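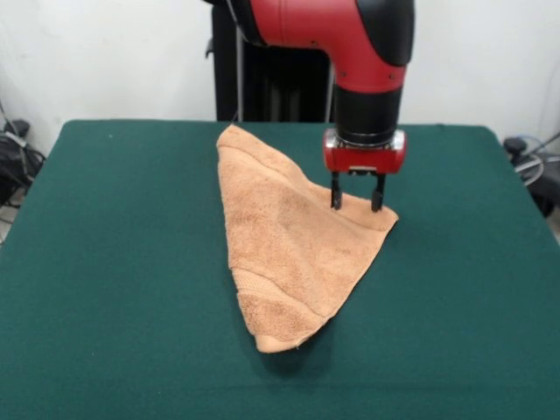 Peach terry towel, folded, on green felt

Towels have gone stiff and stopped soaking anything up

Posted by Lucie Sutherland, March 5, 2023

We moved house in February and since then every towel we own has gone hard. They were fine at the old place. Same machine (an Illow, eight years old), same powder, same programme. They come off the airer like cardboard and when you dry yourself the water just gets pushed about. The bath sheets are the worst, but even the little peach hand towels I keep for visitors are going the same way.

Things I have tried so far:

More powder. No difference, possibly worse.
Fabric softener, which I never used before. They feel softer for a day but they soak up even less.
A hot wash with nothing in it to clean the drum. The drum looked clean to me before and after.

There is no tumble dryer and no room for one. Everything dries on a rack in the back bedroom with the window open a crack, and it takes the best part of two days at the moment. The kettle here furs up very fast, if that matters. Landlord says the water is "normal for Hondby" and that is all I can get out of him.

Is this fixable or do I need to buy new ones? Some of them were not cheap and I would like to keep them if I can.

Yogesh Saxena

The kettle is your answer. You have moved to a hard water area and you are now using too much powder as well, so you have two things building up in the cloth: limescale and detergent that never rinses out. The softener has added a third. It coats the loops, and coated loops can't take up water.

They can be saved unless they are worn thin. What I would do:

Stop the softener altogether. Clean out the drawer too, as it leaves a sludge in there that carries on washing into the next few loads.

Wash the towels at 60 with no powder and no softener, half a drum at most. Look through the door ten minutes in. If there are suds, that is old detergent coming out. Repeat until there are hardly any. Mine took three goes.

Then one more wash at 60 with a cup of plain white vinegar in the drawer where the softener would go. Don't put it in with bleach or anything containing bleach, the fumes are dangerous. Don't make a weekly habit of it either, as some machine makers say it is hard on the rubber seals. Citric acid does the same job and smells less, but read the packet for how much.

After that, go back to powder and use the amount on the box for hard water. I know I said you are using too much, but the box gives a figure for a full load and most people put it in for a half load. A water softening tablet or powder added to the wash will let you use less detergent. Your water company should have a page where you put in your postcode and it tells you the hardness, so you needn't rely on the landlord.

Drying matters nearly as much. Two days on a rack will make any towel stiff. Shake each one hard when it comes out of the machine, a good snap from both ends, and again when it is half dry. Run an extra spin before you hang them. Leave a gap between towels on the rack -- folding them double over one rail is what makes the hard crease down the middle.

I wouldn't buy new ones yet. New towels would be the same by summer if nothing else changes.

pikutitz_594

just get a dehumidifier. we have a Fehr one in the box room and towels are dry overnight, no more cardboard. it wasn't cheap and it hums a bit but we'd not be without it. never bothered with vinegar

Hazel from the allotments

Agree with most of what Yogesh says, but I would add that the line outside is better than any rack if you have one, even in cold weather, so long as there is wind. Towels dried in still air go stiff whatever the water is like. Wind moves the loops about while they dry.

Also check the length of the programme. Some machines have a short wash of half an hour or so and it doesn't rinse thick cotton properly. If there is a button for an extra rinse, use it every time for towels and leave it off for everything else.

For the hand towels, a long soak in a bucket of warm water with a scoop of soda crystals did more for mine than the machine did. Overnight, then a rinse and a normal wash. Wear gloves and keep it to cotton, it isn't for wool or silk. I haven't tried it on bath sheets as they won't fit in my bucket.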